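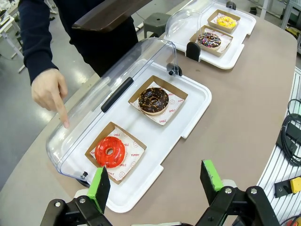
2 min read

Donuts at the Hakside counter are served in the box they were displayed in. Each one sits in an open kraft paper box with a printed liner, and the boxes stand two to a tray under a clear cover. The customer points, the box goes onto a brown serving tray, and the cover comes down again.

Eglītis, who set up the counter in June, talks mostly about glaze. "A glazed donut has one good surface and you can't touch it," Eglītis says. "Tongs leave a mark. Paper pulled off the top leaves a worse one. If the box moves, the donut doesn't have to."

The liner matters more than the box. Plain kraft takes up fat from the base and goes dark at the corners within the morning. A white sheet slows that down, and it gives the customer something to hold. The print on it, small red smiley faces with SMILE and YUMMY, was what the supplier in Tumham had in stock. "I would have bought it blank," Eglītis says.

The covers are hinged and have a black handle on top. They stay up while an order is being filled and are closed between orders. Left open for long, a red or yellow glaze loses its shine first. Chocolate holds longer. Sprinkles are a separate problem: the colors bleed if moisture collects under a closed cover, so nothing goes into a box until it is fully cool.

"Two boxes to a tray is the limit," Eglītis says. "You can get a third in. Then you can't get your fingers down the side of any of them, and you lift by the rim and the rim bends."

Loading the serving tray follows the same rule. The first box goes to one side - never the middle - and the second fills the other half. A single box set in the center has to be pushed over later, and it drags its liner with it.

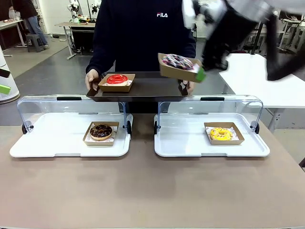
Ida disagrees about the order of work and would sooner see both boxes set on the counter first, then moved to the tray together, on the grounds that a half-loaded tray is hard to hold level. Eglītis has tried it and says it adds a step and a second chance to tip something.

They agree on the boxes. The current batch is item 3351 in the supplier's list, 13 to a sleeve, an awkward number for a counter that fills them in pairs. Eglītis has asked for sleeves of 12 and is waiting for a price.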